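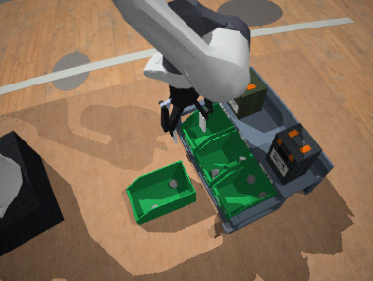 Club robotique Beltumon, groupe simulation

3 avril 2026

J'avais promis un compte rendu de la panne de février. Le voici, avec du retard, parce que j'ai d'abord voulu être sûr que le correctif tenait.

Pour ceux qui n'ont pas suivi : nous faisons tourner une cellule de préparation de bacs dans Tritora, notre simulateur, avant d'envoyer quoi que ce soit sur le vrai bras. La série de février comptait 3 710 essais. Sur ce total, 214 se sont terminés par un arrêt de sécurité. Ce n'est pas énorme, et j'ai failli classer ça comme du bruit. Mais en relisant les journaux, j'ai vu que tous ces arrêts avaient lieu au même moment du cycle, dans la descente, juste avant la fermeture de la pince.

Ma première idée était un problème de contact. Nous avons un second poste, celui de la main à plusieurs doigts, qui partage les mêmes réglages de frottement et le même contrôleur. S'il s'agissait du contact, il aurait dû se comporter mal lui aussi. J'y ai passé deux soirées. 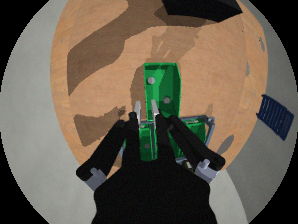 Second poste : la pièce verte à trous et les doigts de la main, sur la table ronde.

Rien de ce côté. Les efforts restaient dans les limites, la prise était répétable. J'ai quand même changé le coefficient de frottement, sans effet sur les arrêts de l'autre cellule, puis je l'ai remis à sa valeur d'origine.

C'est Tharindu Chowdhury qui a trouvé la bonne piste. Il a superposé la position demandée et la position calculée du poignet. Les deux courbes se suivaient bien jusqu'au début de la descente, puis l'écart grandissait d'un coup. Le contrôleur Vukov envoie ses consignes à 200 Hz. Or le module de surveillance, lui, lisait une position vieille de 2 cycles. À vitesse lente on ne voit rien. Dans la descente, le module croyait le bras plus haut qu'il ne l'était et déclenchait l'arrêt trop tard. 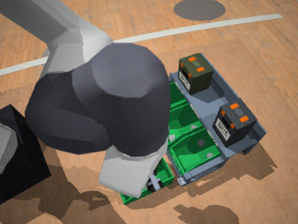 Le point gênant est là. Un arrêt qui part trop tôt fait perdre du temps. Un arrêt qui part trop tard, sur du matériel réel, c'est un doigt de pince tordu ou un bac cassé, et quelqu'un à côté si la barrière est ouverte. Dans nos journaux, les 214 cas étaient notés « arrêt réussi » puisque le bras finissait par s'immobiliser. Le délai n'était enregistré nulle part.

Nous avons fait trois changements. Le module lit maintenant la position horodatée et refuse toute valeur périmée. Le délai entre la détection et l'immobilisation est écrit dans le journal à chaque arrêt. Et la vitesse de descente est réduite au-dessus des bacs, tant que la nouvelle série n'est pas terminée.
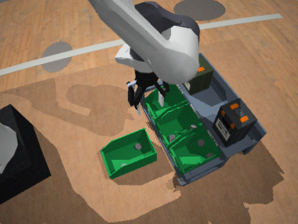
La cellule de préparation : pince ouverte au-dessus du premier bac, un autre bac posé au sol.

La configuration corrigée est sur le dépôt Najafi, dans la branche de test. Si vous avez copié l'ancienne, vérifiez la lecture de position avant de vous servir du bras. Il me reste à comprendre pourquoi le décalage n'apparaissait pas à la remontée, qui se fait pourtant à la même vitesse. Tharindu penche pour l'ordre de démarrage des modules. J'ai relancé une série avec l'ordre inversé, elle tourne encore.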